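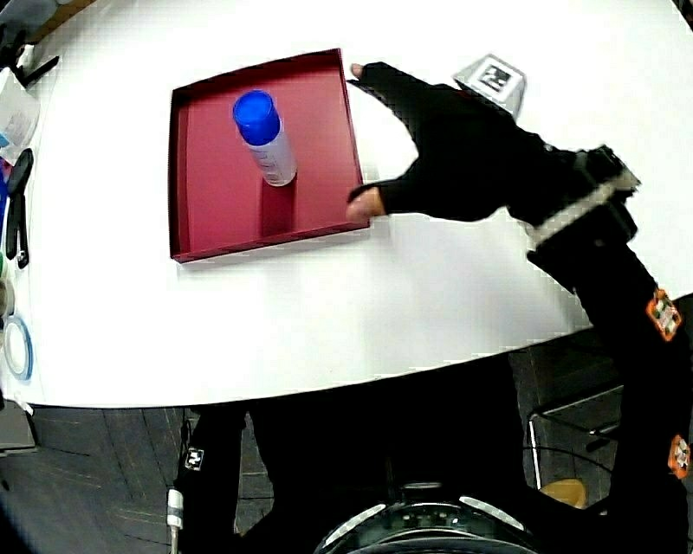 When Plallby confirmed in January that part of the light handling work at Domdale would be automated, the announcement to staff ran to two pages and said very little about hands. It dealt with timetables, floor space and the grading of posts. I have worked in operations at Domdale for long enough to know that the questions would come from another direction, and they did. People wished to know what they would be doing at ten in the morning, and with what in front of them. For those assigned to the demonstration bench, the answer has been a shallow tray, a spray can with a blue cap and a black glove that leaves the fingertips bare and carries a printed marker on the back. They move ordinary goods by hand so that the movements can be recorded and used to prepare the Ene handling cell.

I set out below how this has altered the working day, as I have observed it. The views are my own and should not be read as a statement by the company.

Domdale employs 84 people. Of these, 28 have so far completed the induction for demonstration work, which is offered on a rota and may be declined. A session at the bench lasts up to 20 minutes, after which the person returns to their usual station or takes a break. The limit was set at the request of the staff themselves. The first draft of the rota allowed for whole mornings, and it was withdrawn within the week.

The work itself is easily underestimated. A packer of some experience picks up a can without any thought at all, turning it as it travels so that the label faces the right way on arrival. At the bench the same person is asked to do one thing at a time and to do it in the same manner again. Several colleagues have told me that they found this more tiring than a full shift on the line. One remarked that she had become self-conscious about her thumb. It was said lightly, but I recorded it, and the induction now includes a short period of practice in which nothing is kept.
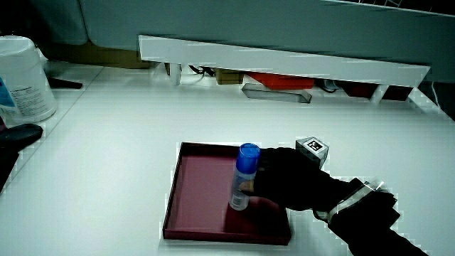

Holding the can at the demonstration bench, Domdale.

There has been some disagreement over what counts as a good demonstration. The supervisors at first asked for tidy, deliberate movement. The packers objected that they do not work in that way and that the cell would be taught a style that no person on the floor uses. I considered the objection sound. We now ask for the normal pace and accept small corrections of grip, provided that the item is not dropped. A dropped item is entered in Clikau, the system in which we keep session notes, and the attempt is repeated if the person is willing.

Clikau has itself been a source of concern. Staff asked, quite properly, whether the notes would find their way into individual performance reviews. They will not. The names of demonstrators are held on the rota and are absent from the session notes, and supervisors conducting reviews have no access to either recordings or counts of dropped items. I should have preferred this to be settled in writing before the first session. It was settled in writing after the third, and a number of people had already declined to take part by then. Some have since put their names down. Others have not, and they are under no obligation to explain themselves.

As to posts, the position is less complete than I would wish. Management has undertaken that no one will be dismissed as a result of the Ene cell during its trial. The trial has an end, however, and no equivalent undertaking has been given for the period beyond it. Those who are closest to the subject at present are the same people whose duties may change most, and they are aware of that each time they put on the glove. I have asked that demonstration work be recognised in the grading scheme as a skill in its own right. The request is under consideration.

Smaller matters have been dealt with more quickly. The bench chair has been replaced. Gloves are now stocked in three sizes, the original supply having been too large for a good part of the packing team. The handover between sessions has been moved away from the main tea break, when the walkway beside the bench is at its busiest.

The next group begins induction shortly, and anyone at Domdale who wishes to observe a session before deciding may arrange it with their shift lead. Comments on this post may be left in the usual way.

Rocío Soler

Blog > Working Life > Automation

Last updated: March

Recent posts
Shift handovers at Domdale: a revised procedure
Notes on the new grading scheme
What we keep in Clikau, and for how long
Seating and bench height in the packing hall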